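Projects Rooms Tools Lighting Ask Me Shop

Workspaces > Lighting > Big Rooms

How to Light a Long Work Table in a Big Open Room

I've been putting off writing this one up because half of it is me doing things twice. But Rajkumari Gautam wrote to me in September asking how we sorted out the lights in our shared workroom at Tarnmont, and my reply got so long that I figured it might as well go here.

So, the problem. Big rooms usually come with ceiling lights that run in long rows, and the rows were put there before anyone knew where the tables would go. You drag in a long table, stand at it, and your own shadow lands right on whatever you're working on. Ugh.

What you need

- Painter's tape
- A tape measure
- A clip lamp you can carry around (mine is an old one from Surport and it's ugly but it works)
- A stepladder and a helper
- A sheet of plain white paper

Step 1. Find your shadows first

Do this after dark if there are windows. Turn on only the ceiling rows, put the white paper on the table and hold your hands over it like you're working. Then move to the next spot and do it again, all the way down the table, both sides! I put a bit of tape wherever the shadow was bad enough to annoy me. Our table ended up looking like a parking lot.

Step 2. Move the table before you buy anything

I skipped this and spent 89 dollars on a lamp I then returned. Try the table running the same direction as the light rows, then try it crossways. Shifting ours over by 38 inches got rid of most of the tape marks (free!). Leave yourself room to walk behind people, especially if they wear backpacks indoors like everybody in our room seems to.

Step 3. Test with the clip lamp

Clip it to the top of the ladder and have your helper hold the ladder steady while you slide into each working spot. Sunita Gautam helped me, and we argued a lot over how high was too high. What we settled on: if you can see the bare bulb while you're standing and looking straight across the table, it needs to go up or get a shade.

Step 4. Pick bulbs that match the ceiling

Please don't mix a very yellow bulb with very white ceiling lights over a table where anyone is sorting things by color. Read the color number on the ceiling tubes or panels and get as close as you can. I ended up within 300 of ours and can't see the difference at all. Keep the receipt anyway.

Step 5. Let round pendants do the soft part
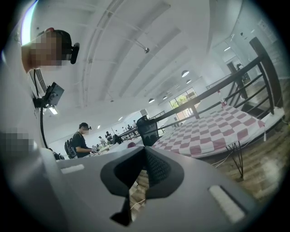 I like round pendants for the parts of a room where people stand and talk, and I leave the ceiling rows to do the hard work over the tables. They throw light in every direction, so they're kind to faces but not much help for small parts. If you have just a few, group them. Spread out one by one in a big room they look lost, and you don't get much from any of them.

Have an electrician do the actual wiring. Ours was in and out in an afternoon, and I would've still been reading the instructions.

Step 6. Deal with the cords

Table lamps mean cords, and cords end up on the floor. Run them along a wall or down a column where you can, and put a flat cover over anything that has to cross a walkway. Pale cords are easy to miss on a wooden floor, so I'd tape a bright strip on the cover too.

After all that, go back to the white paper and check every spot again. I still have one bad corner, and I've moved the trash can there for now.

Related

Choosing a Stepladder for High Ceilings
Flat Cord Covers, Compared
Qianru Zhong's Rolling Tool Cart
Where to Put Outlets in a Shared Shop
Sanding Down the Larner Bench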